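# Making your own stone flake tools (and learning to read them)

I've been teaching the beginner knapping table at the Kunddale field school every January, and I still get a thrill when somebody pops off their first clean flake. It's a sharp edge made the way our very distant relatives made theirs! You don't need much skill to get that far. An afternoon and a decent rock will do it.

This page covers simple hard-hammer flaking, the kind of work you see in the oldest stone tool collections. Arrowheads and fancy thin blades are a whole different craft, and I'll get to those on another page.

## What you need

- A hammerstone, rounded and tough, that fits your palm. River quartzite is great.
- A core: chert, flint, obsidian or fine-grained basalt, the size of a large fist
- Safety glasses with side shields
- Leather gloves and a thick leather pad for your thigh
- A tarp, at least 6 feet on a side
- Long pants and closed shoes

Work outdoors with a breeze at your back. Stone dust is nasty stuff for your lungs, and a garage with the door up doesn't count as outdoors. If you can't get a breeze, wear a proper fitted respirator.

## Step 1: Test your rock

Tap the core lightly with the hammerstone while you hold it loosely in your fingertips. Good stone rings. A dull thud usually means there's a crack somewhere inside, and a cracked core will fall apart along the crack no matter how well you hit it. Put the thudders aside for practice swings.

## Step 2: Find a platform

The platform is the surface you strike. Turn the core until you find a flattish face that meets the side at an angle tighter than a right angle. That angle is everything. If it's too open, the hammer just bounces and your wrist will tell you about it later.

No good platform on a round cobble? Set it on a bigger stone and crack it open first. This is called bipolar percussion, and it's loud and messy and a lot of fun. Keep your fingers well clear, and send any onlookers back to 18 feet or so. Flakes travel.

## Step 3: Strike

Sit down, pad on your thigh, core resting against the pad on the outside of your leg. Aim for a point a little way in from the edge, the width of a pencil for your first tries. Swing from the elbow in a relaxed arc and let the hammerstone follow through. You're knocking the flake off the underside, so look at where it will come off as well as where you'll hit.

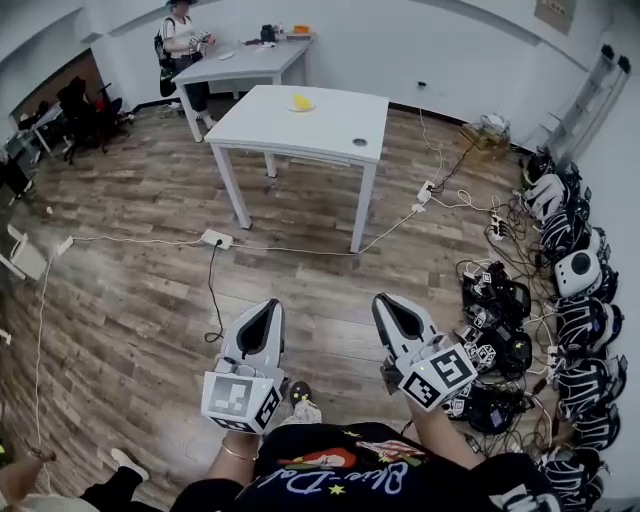
Most people hit too close to the edge and get crumbs. Move in a bit. If the core shrugs it off completely, you've gone too far in, or your angle has opened up. Give yourself 24 good strikes before you decide you're bad at this - my own first two dozen made gravel.

## Step 4: Follow the ridges

After a few flakes you'll see ridges on the core between the scars. Force loves to run along a ridge! Line up your next strike right behind one and you'll get a longer flake with a straighter edge. This was the moment the whole thing clicked for me, and I went home and dreamed about ridges.

## Step 5: Read what you made

Pick up your best flake and look at the smooth inner face. Near the spot where you struck there should be a gentle swelling, the bulb of percussion. You may see ripples spreading out from it like rings in a pond. Archaeologists look for these same marks when they're sorting worked stone from rock that broke by itself.

Try fitting the flake back onto the core, too. Thanakorn Limsakul, who got me into this, used to hand us a bag of mixed pieces from a Fukell basalt cobble and have us rebuild it. It took our table of 3 the whole morning, and I learned more from that than from any book.

## Cleaning up

Fold the tarp inward and pour everything into a sturdy bucket with a lid. Check your shoe treads and pant cuffs before you go indoors. Then label the waste with the month and "modern knapping" and throw it out with the trash. Please don't dump it in a field or a creek - somebody surveying there later could mistake it for an old site.

## Where next

Try a different stone once you've worked through a core or two. Chert from the Revden quarry is forgiving and great to learn on. Obsidian flakes like a dream, but the edges are wicked, so keep the gloves on and some bandages close by.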